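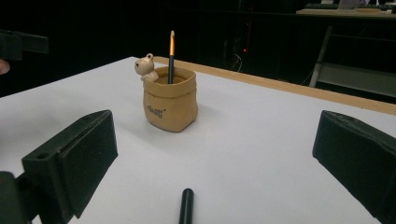 Section 2: Loading your album into Limura

I put my own live record, Brotemby, through this last week, so you get the order that worked for me.

1. Open Limura and pick New Release. Type the album title exactly as it looks on the sleeve – I left off a comma once and had to redo every track.

2. Drag in your WAV files. Mine came to 30 tracks with all the between-song chatter, so I went and made coffee! 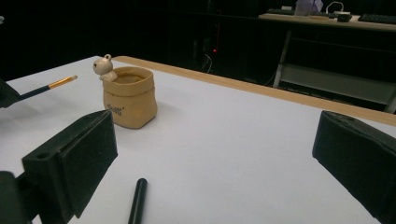 White tabletop with light wood edging

3. Set the gaps. For a studio album I use two seconds, and for a live one I set them to zero so the applause runs straight through.

Note: the Okeke preset puts its own fades on everything. Turn it off first.
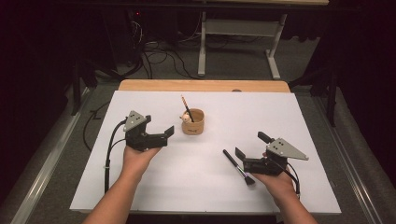
4. Play the whole thing back on headphones, then on the worst speakers you own (I love this part).

5. Hit Lock. Caution: you can't change the running order after this, so save a copy under another name.
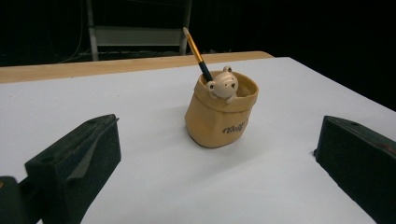

Steinar Blöndal: My fades came back after I locked the album, even with the preset off. Opening the saved copy and setting the gaps again fixed it for me, so check track 2 before you send anything out.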